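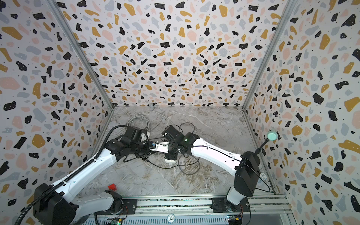 Page 37

Chapter 2
Two Arms, One Workspace

2.1 Before you start

In Chapter 1 your group moved a single arm by setting its joints one at a time. The Whiteley project uses two arms fixed to a common rail, and the work in this chapter depends on both arms knowing where the other is.

Each arm keeps its own coordinates, measured from its own base. A small cube on the floor therefore has two positions, one for each arm, and both are correct. To share a task, the group must choose a single origin and convert every reading to it. The course software, Resura, allows any origin. The worked answers in this book place it midway between the two bases, on the front edge of the floor.

When the grippers are brought close together, the upper links form a loose V. The region that both grippers can reach is called the shared zone. It is smaller than most groups expect, and its shape changes with the height of the wrists.

Cables lying on the floor of the booth count as obstacles. Enter them on the floor plan before planning any path, and draw the plan again if they are moved.

2.2 Terms used in this chapter

Base frame: the coordinates belonging to one arm.
Common frame: the coordinates agreed by the group.
Clearance: the shortest distance between any part of one arm and any part of the other. For all exercises the minimum is 30 mm.
Hand-over: the transfer of an object from one gripper to the other without putting it down.

2.3 First task

Work in pairs, one student to each arm. Move both grippers slowly towards the centre of the floor and stop at the minimum clearance. Record all joint angles in the log sheet, then convert both gripper positions to the common frame. Compare the distance you calculate with the distance measured by ruler.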